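The Network Map

Manex closed its Stornotmont plant with 2849 people on the payroll. The notice ran to 6 pages. Page four listed a benefit called Transition Support, and under that heading was a form titled Personal Network Inventory.

Koo filled it out at her kitchen table. The form asked for the name of each person who might know of an opening, the date of last contact, and a strength rating from one to five. It had 700 lines. She used nine of them and rated most of the nine a two. 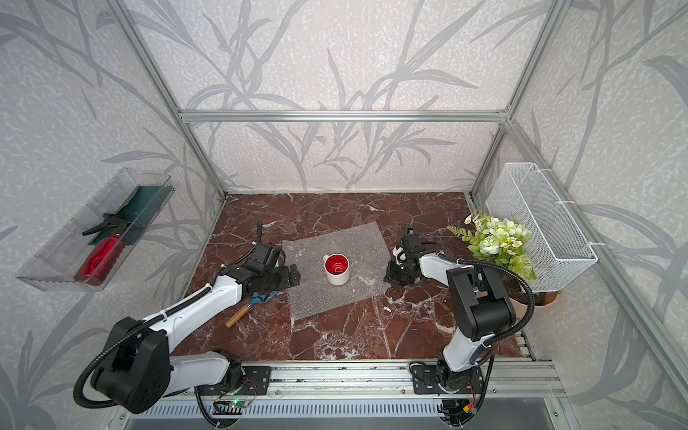

Story by Troels Laxdal

The inventory was scored by a contractor, Piretti, in an office above the old credit union. Her caseworker read the sheet twice.

"Nine," he said.

"Nine."

"The median for your pay grade is forty. Did you include former supervisors?"

"Two of them are dead."

He made a note in the column for exclusions. Then he turned his screen so she could see it. Piretti had merged all of the inventories into a single map. Each former employee was a gray point, and each listed contact was a line. Her own point sat near the lower margin with nine lines going out.

"Outbound," he said. He pressed a key. "Inbound."

The lines coming in were blue. There were enough of them that the point itself was covered. The counter beside it read over 3000, and he frowned and refreshed it.

"That's more than the payroll," Koo said.

"Family members were allowed to submit. Retirees also." He scrolled. "You worked the badge desk?"

"Second shift. Eleven years."

"What did that involve?"

"People forgot their badges. I looked them up and printed a temporary one."
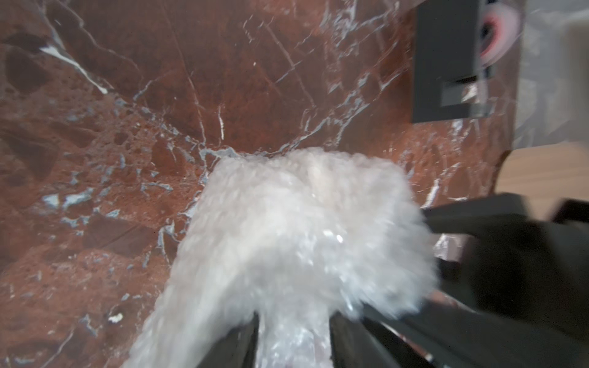
Edited by Johannes Pillay, fiction editor

He opened a few of the entries. The strength ratings were mostly threes. In the comment field one man had written that she knew his name without the card. Another had written only the word "evenings."

"The form doesn't have a procedure for this," he said. "Inbound contacts aren't counted toward your score. Your score is nine."

"What does nine get me?"

"A resume workshop. It meets in December."

She asked for a printout of the inbound list. He said it would be long. She said she had time, and he loaded the tray - it took two reams - and they sat and waited while the machine warmed up.

Koo read the first page on the bus. She knew the woman on line four, who used to lose her badge every winter and now ran the office at a lumber yard. There was a phone number. Koo got off two stops early, where it was quieter, and dialed it.

Last updated: November 2024

Comments

mbrandt_77: My outplacement form had a 1 to 5 scale too. I gave my brother-in-law a 2 and he's the one who found me the job.

Dell R.: Two reams at one line per contact? Somebody has the font set too large.

quietshift: I worked a front desk for years. "Evenings" got me.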